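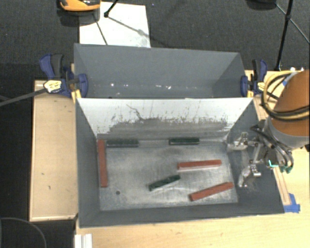
Thread: Sorting bricks and blocks before a resale, by color or by size?

kmustonen
I have 17 tubs of mixed building toys from a preschool that closed. I want to sell them at the Dokirside swap in March. Do I sort by color or by size first? The long red and green ones are easy to pull out. The small stuff is a mess.

n_soomro
Size first. Buyers want to know if a set is complete, and they can see color for themselves. I sorted 900 pieces by color once and then had to go through every pile again.

Lyimo_A
Disagree with Noman. At a swap people buy with their eyes. A tub of all one color sells before a tub of all one length. Online is different - there you need sizes in the listing.

n_soomro
Depends on who shows up. Parents, sure. Teachers ask for lengths, and teachers buy four tubs at a time.

kmustonen
It will be mostly parents, I think. Last year the table fee was $4 and I sold out of puzzles by noon, but I had no blocks then.

fbajwa
Wash before you sort, whichever way you go. Mesh bag, cool water, a little dish soap, then spread them on towels overnight. If any are painted wood, don't soak them. Wipe with a damp cloth and that's it.

sohail_d
What brand are they? If it's Mornetti, keep them apart from the rest. The old ones are a hair wider and won't stack properly with anything else. I mixed mine with Pilkington and had to measure 1,874 pieces with a caliper. Took me most of a winter.

kmustonen
Some say Mornetti on the underside and some have no mark at all. I don't own a caliper.

sohail_d
Stand an unmarked one next to a marked one on a flat table and run your thumb across the top. You'll feel it.

Lyimo_A
You don't need that level of care for a swap table. Kids don't notice.

sohail_d
Mine did. The towers leaned.

kmustonen
OK, I'll wash first, split off the marked ones, then do color for the swap. Whatever is left over I'll sort by size and list online. Does anyone want the puzzle racks? Pickup only.

fbajwa
I'll take two if they're the wire kind. Sent you a message.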